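Rarnuven update, the quick one

Two hours before the kettle crew turns up at the shed so this'll be short.

Rebuilt the wrist. Again. The printed coupler I was so proud of in February let go on Gizella's watch, clean split along the layer lines, and she very kindly swept up the bits and left them in a jar on my bench with no note. Fair enough. New one is aluminium, turned on the shed lathe by Levente Tóth, who wouldn't take money but did take the last of the good drill bits. Cost me a slab of beer in the end.

Weight went up. 681 grams for the whole wrist now, and the shoulder servo knows it. Hums when it holds anything out past the halfway mark. Swapped the spring on the counterbalance for one off a dead garage door opener — way too stiff, arm tried to salute. Went back to the old spring and doubled it. Better. Not fixed.

Wiring: everything through the elbow now instead of zip tied down the outside like a school project. Took an entire evening and most of my patience. If you're doing the same, leave more slack than you think, I did it twice becuase the first loom went tight at 180 degrees and pulled the encoder plug out. Colour coding would've helped. I had brown, brown and a slightly different brown.

Ramiro Miranda asked in the comments what the running total is. $2,022, and that's counting the motor I cooked. Not counting the beer. My wife reads this so let's move on.

Gradport (the controller board, for anyone new) is behaving. Watchdog trips maybe once a night, always when the compressor kicks in next door, so I reckon it's the power and not my code. Coralie has lent me a filter. Will report back.

Still to do: proper stops on the base, a cover for the pinch point before someone's kid finds it, and relabel the e-stop so its obvious which way it twists.

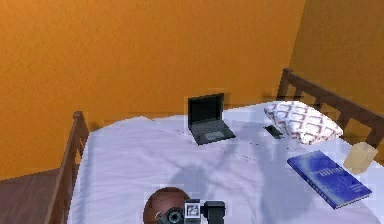 Simulation side has had most of my late nights. The planner is quick over an empty surface and gets nervous as soon as there's clutter, so I'm sticking with the bedroom for now. The laptop is the hard one, screen up, and the wrist has to come over or go wide. Going wide is slower but I trust it more. The blue book lying flat is easy to get near and rotten to pick up, fingers just skate over the cover in sim, so next job is a sliding grasp that drags it to an edge first. Friction numbers for the sheet are a guess. Anyone got real ones for cotton, please send. Right, kettle crew's here, gotta go.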